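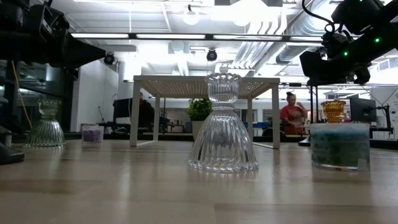 *Ribbed glass, big one in front. Vase or candle holder, I go back and forth.*

So I finally did the Balville yard sale, the one that runs down the whole length of the old river road every June, and my feet still haven't forgiven me. I've lived forty minutes away for ages and always had some excuse (too hot, no cash, the car was making the noise again). This year I set an alarm for 5:30 and went.

If you've never been, the flyer says 200 tables, and that's only the ones that pay to be on the flyer. Past the feed store it turns into people's driveways and then people's lawns, and then a field where I think they just let you park a truck and drop the tailgate. I parked by the ball field, paid my five dollars, and walked in the wrong direction for a good ten minutes before I noticed everybody else was going the other way.

My rules going in were: no furniture, no books, nothing that plugs in. I'd bought a puzzle, a cookbook and a lamp by eight o'clock.

The puzzle is 1000 pieces and it's a harbor with a frankly rude amount of sky. The box says complete in ballpoint, with an exclamation mark, and I've been burned by that exclamation mark before. The cookbook is one of those spiral-bound church ones from Cemholm, all casseroles and bars, with somebody's pencil notes in the margins. Next to the rhubarb squares it says "more sugar, NOT for company." I'd have paid double for that page alone! The lamp I don't want to talk about yet. It needs a cord.

Around the middle stretch there was a man selling nothing but old maps and prints in plastic sleeves, and I got stuck there much longer than I meant to. He had one dated 1673 down in the corner, and I must have looked impressed because he told me right away it was a reprint, and a pretty recent one, and he'd let me have it for six bucks. I liked him for that. I didn't buy it (wall space, I have none) and I've been thinking about it ever since, so if you're going next year and you see it, please buy it before I do something silly with my hallway.

Food report, since my sister always asks: skip the kettle corn, the line is endless and it's the same kettle corn as everywhere. Go to the lemonade table in front of the yellow house instead. They had ham sandwiches on soft rolls too, wrapped in wax paper, and I ate mine sitting on a curb next to a box of doorknobs. Best sandwich I've had in months. I bought a doorknob. It was 80 cents and it felt mean not to.

Haggling, I'm still terrible at. I practiced in the car, out loud, and then the first time I tried it I asked a lady if she'd take four for something marked three. She said she would! I went back to paying the sticker after that.

By eleven it was properly hot and the good stuff was mostly gone, or at least the stuff I'd told myself I'd circle back for was. There was an enamel bread box on a blue tarp that I walked past twice, being sensible, and on the third pass the tarp was bare. I drove home with the windows down, stopping in Skiver for gas and an iced coffee the size of a flowerpot.

A few things for next year, mostly so I can find them again when I search my own blog in a panic. Bring small bills, ones if possible. Wear the ugly sneakers. Take the pull cart even though it looks ridiculous, because a lamp gets heavy. Start at the Rothe end of the road, where there's shade until almost ten and the parking is free. And buy the bread box the first time.

Puzzle update when I've done the edges. I've got most of one side and a lot of blue.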